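March 23, 2020

## What people in Skukthorpe call their lunch

So for my language project I went after one tiny question: do people in Skukthorpe say "dinner" or "lunch" for the meal at noon? My grandma says dinner, my roommate thinks that's nuts, and we've been arguing over it since January!

I sent a survey to 264 people and Corina Fuchs helped me hand out paper copies at the library (she is way braver with strangers than I am). 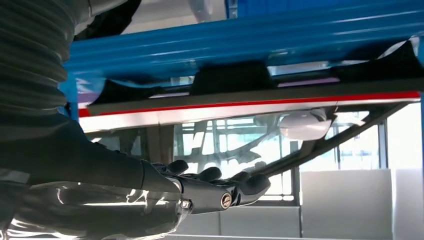

The age thing was huge. Almost everybody over 60 wrote dinner, and the younger folks wrote lunch, except for 17 who wrote both and added little notes in the margins. I loved those notes. One lady said it's dinner on holidays and lunch if there's a sandwich.

I also did 3 longer interviews. Mr. Murakami grew up over in Clikalthorpe, where apparently it was "noonings," and I'd never heard that word in my life. I still need to type up his tape.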